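Ledska releases planner update with shared scene cache

23 September 2020

Ledska has released version 11 of Pludeck, its motion planning and simulation package for indoor mobile manipulators. The release replaces the per-query collision model with a scene cache that the planner, the perception module and the simulator all read from.

In earlier versions each component kept its own copy of the environment. Objects detected by perception were passed to the planner as messages, and the two copies could drift apart when a message was dropped or arrived late. The new cache assigns every update a version number, and a plan is rejected if the version it was computed against is no longer current.

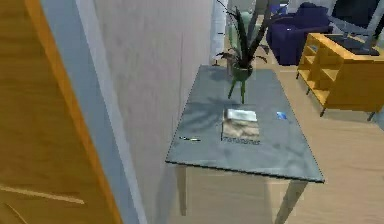 Pludeck 11 also changes how support surfaces are extracted. The old method fitted a plane to depth points and discarded anything close to it, so low objects were often merged into the surface below them. The new method segments color and depth together before fitting. Thin items are the main test case, such as the magazine on the gray tabletop with a small white object resting on it, and shadows from plant leaves are a second source of error. Stacked items are now stored as separate entries with a parent link.

Ledska tested the release on 900 simulated rooms from the Kobzar scene set. Median planning time for a single pick was 67 milliseconds, compared with 117 milliseconds for the version released in July. The company has not published results on physical hardware. A trial is in preparation at its Badstead site.

Configuration files from the previous version must be converted with the supplied migration script. The old message interface remains available but is marked as deprecated.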